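4.2 Where things go when they have no place

By the time I got to the second round of home visits I had given up on my original question, which was how people decide what to throw away. They mostly don't decide. What they do is put a thing down somewhere and walk off, and the somewhere turned out to be far more interesting than the deciding. I started calling these spots holding places: the bottom stair, the top of the fridge, the end of the sideboard nearest the door.

The diary entries bear this out rather nicely. Across both rounds I ended up with 3,728 entries, and more than 2,000 of them mention an object being left "for now". I hadn't asked for that phrase or anything like it (the prompt only said "what did you put down today, and where?"), so I was a bit startled to see it turn up so often. In the Nundley households it was nearly always the stairs. In Surnine, where most of the homes I visited were flats, it was a windowsill or a tray.

Trays deserve a paragraph of their own. People are fond of them, and they talk about them as if they were furniture. A tray with compartments seems to promise that the sorting has already been done, so whatever lands in it counts as tidied even when it has no business being there (Figure 4). One woman in Surnine told me her tray was "for letters" while lifting out a bicycle pump.

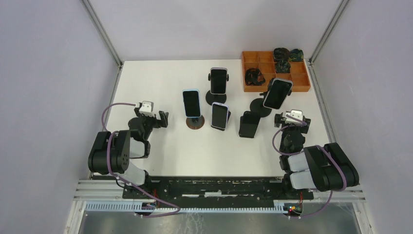 Figure 4. Divided wooden tray in the rear corner of a white tabletop, with four dark, crumpled bundles in it.
By the author, for the Pravier Household Study

Corners matter too, and I was slow to notice it. When I went back over my floor sketches, the holding places were hardly ever in the middle of anything. They sat at the back, at the side, against a wall, out of the way of elbows. An object in the middle of a table gets moved at the next meal. One pushed into the corner can stay until April, and in 2 of the Nundley homes it did.

I should say something about the weekly tidy, because I had expected it to empty these places and it mostly didn't. Saturday was the usual day. What I saw, and what the diaries describe, was people straightening the pile — squaring the edges, wiping round it, putting the big things underneath — and then leaving it where it was. Several called this "sorting it out". I'm inclined to take them at their word. The pile had been looked at, everything in it was accounted for, and the household could carry on.

There is a snag with all this. A diary only catches the person who writes it, and the one putting things down is often not the one picking them up. I come back to that in section 4.3, where the entries from shared houses are treated separately.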